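2nd May - equipment budget, second go

Went through the gripper order with Soledad before lunch. Dosoder want 1,079 per pair with tags already mounted, Pomik cheaper on paper but no spare fingers and delivery not till October. Leaning Dosoder. Two more pairs, if Hsin-yi can get it past purchasing.

Total pot is 4,000 and that has to cover everything, so two pairs = 2,158, leaves 1,842. Fingers are the thing that worries me - 82 a set. Want four sets on the shelf. Straps 60 the lot, fine. 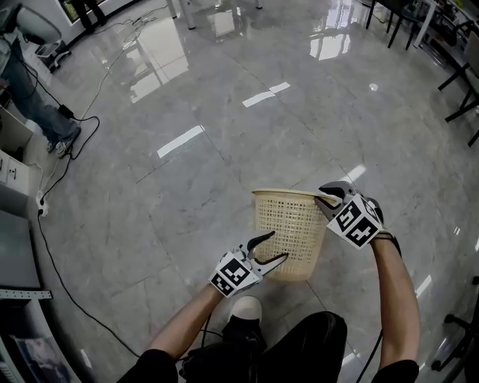 Wastebasket hold, both grippers, left low and right on the rim.

Cable down the forearm still on the shopping list - ask Cayetano wether the longer one comes in a softer sleeve. Also proper floor covers for the power leads, not priced yet.

Arm from Ornov: parked. Consuelo has the quote, way over, no point arguing this year. Could ask for a loan unit insted.

To do: revised quote from Dosoder, spare tag sheets (print our own?), send Soledad the totals.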